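Kirnov Suture Practice Pad: my review after a month of stitching

I bought the Kirnov pad in April, mostly because my old Bandis one had been sewn and unsewn so many times that it looked like a sofa cushion the dog got to. Barry Horrocks swears by the Ragnarsson pads and told me I was wasting my money (he says that about everything I order from Barkotel, so I went ahead).

What I wanted was simple enough: something I could close neatly with instruments, over and over, without the edges tearing out on the third pass. The first evening I put in 12 stitches, pulled them all, and started again from the other end. The edges held up beautifully! You do have to follow the curve of the needle, though — push it straight and the material drags on you.

The thread is where I lost most of my patience. Suture likes to loop up around the jaws when you're working this close, and keeping those loops small is half the skill.
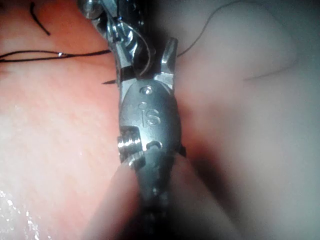 How it feels to stitch

Softer than the Bandis, and a lot shinier. The old pad was dull as a pencil eraser and I never could judge my depth on it. The Kirnov surface picks up the light, so you can see the lips of the cut and follow the line down the middle. I found myself taking smaller bites without even trying.

My one real gripe is that the pad grips a needle pretty hard. Let go halfway and you may have to fish around for a good angle to pick it up again. Fine jaws with a textured face help a lot, smooth ones slip.
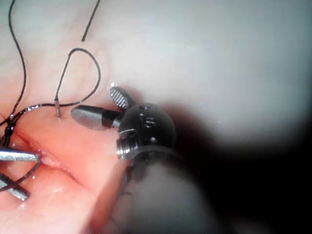
Jaws open, with a short bit of needle standing up just above the cut.

It comes with pre-made cuts, and I'd have liked one more long straight one. Cleaning is easy: rinse, pat, back in the tray. I'm keeping mine and ordering a second, and Barry can borrow it when he asks nicely.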